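Case fans: positive or negative pressure for a dusty room?

dtakagi_63
Moving a workstation into a room next to a wood shop. Case takes three intake fans and two exhaust. Filters on the front only. Is positive pressure still the standard advice, or does it matter less than filter quality?

Belten
Positive, with filters on every intake. With negative pressure the air comes in through slots and card brackets, none of which are filtered. I logged 8 months on two identical builds in the same office. The negative one needed cleaning twice as often.

pillai_k
Disagree that it matters much. Fan count is not pressure. A dense filter can cut intake flow enough that three in and two out ends up negative anyway. Test with a strip of tissue at the rear slots before buying anything. 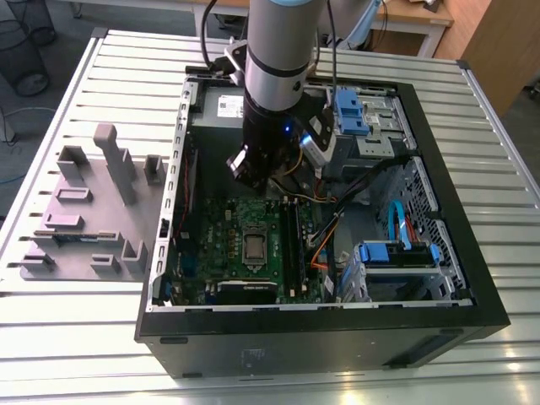 Belten
Fan speed is the easy correction. Set intakes to 1200 rpm and exhausts to 800, then repeat the tissue test. For cleaning, power down, unplug, and take the side panel off. I lay the tower on its side with the interior facing up, same as in the photo, and get at the motherboard from above. Hold the fan blades still when using compressed air.

pillai_k
Lying it open side up lets the loosened dust settle back on the board. I keep mine upright and blow toward the rear.

Belten
Vacuum nozzle held nearby takes care of that. Upright, I can't see under the graphics card.

dtakagi_63
Tissue test done. It pulls inward at the rear slots, so pillai_k was right about the filter. Dropping the exhaust speed fixed it, and the CPU went up 2 degrees under load — acceptable. Will check the filters again in December.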